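Leave the Leaves, but Not on the Path

Every year when the snow goes from the allotments at Ulatside, I see the same thing. My neighbors come with rakes and big bags, and in one weekend they clean every bed until the soil is bare and dark like a floor. It looks tidy and I understand the feeling. After a long winter a person wants to do something with the hands. But I think it is a mistake, and I want to say why, even if some members will be angry with me at the next meeting.

I have had plot 47 for nine years. For the first four I also raked everything. My father gardened in this way in another country, with other soil, and I did what he did. Then one spring I had a bad back and could not rake until late April. I was ashamed of how the plot looked. The old stems of the asters were standing, the leaves of the neighbor's maple were lying between the currants, and people made small remarks when they walked by.

That year I watered less than before. The soil under the leaves stayed soft, and when I finally lifted them I found worms, beetles and a great number of very small spiders. The weeds were fewer too. I do not say one year is a proof of anything. But I have now left the leaves for five springs, and I would not go back.

My opponent in this question is Rupert Pichler, who has the plot across the path and grows better onions than I do. He says that leaves bring slugs. He is right, and I will not pretend he is wrong. In a wet spring I lose young lettuce, and it hurts to see it. My answer is that you can choose where. I keep the salad bed open and clean from March, and I leave the leaves under the bushes and between the perennials, where a slug can do little harm. It is possible to be lazy in one corner and strict in the other.

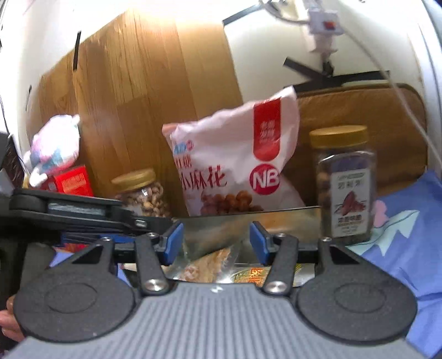 Pleltudville and Ulatside Garden Club, Perennials and Soil Group

Something else bothers me more than the slugs, and it is the bags. Last fall our club paid for the removal of 166 bags of leaves from the shared paths and the member plots. The price was 2,855 for the season, with the truck from Koller included. In the same season we voted to buy compost in plastic sacks, and the sacks came in on the same road where the leaves went out. I sat in that vote and I raised my hand for yes, so I am also guilty. Only at home in the kitchen did I understand what we had done.

Leaves are slow, I know this. A heap of maple leaves needs one year, and a heap of oak leaves needs two or more. You must give it a place, and our plots are not large. But we have the strip behind the tool shed where nothing grows except nettles. With some wire and four posts it could hold the leaves of perhaps 20 plots. I proposed this in the fall and was told it would look untidy from the street. I walked to the street to see. From there you see the hedge.

I must be fair about the paths. Wet leaves on stone are dangerous, and we have older members. Rosalie Pfister slipped near the gate two winters ago and could not kneel in her garden the whole summer. The paths should be swept, and swept often. A thick mat of leaves on the grass is also not good, it makes the grass yellow and weak. I am speaking only for the beds.

For the stems I have no strict rule. I cut mine when the days are mild for a week or two and I see the first bees on the crocus. Then I cut at the height of my knee and put the pieces loosely at the back of the bed. A new gardener asked me if this is the correct date. I told her there is no date, she must go outside and look. She was not very happy with this answer, and I remember that I was also not happy when somebody gave it to me.

If you are reading this with the rake already in your hand, I ask for a small thing. Leave one bed. Take the one at the back, which the visitors do not see, and wait with it until the tulips are open. Then put your fingers in the soil there and in the soil of a clean bed next to it, and decide for yourself. I will be on my plot most evenings, and Rupert will be across the path to tell you the opposite.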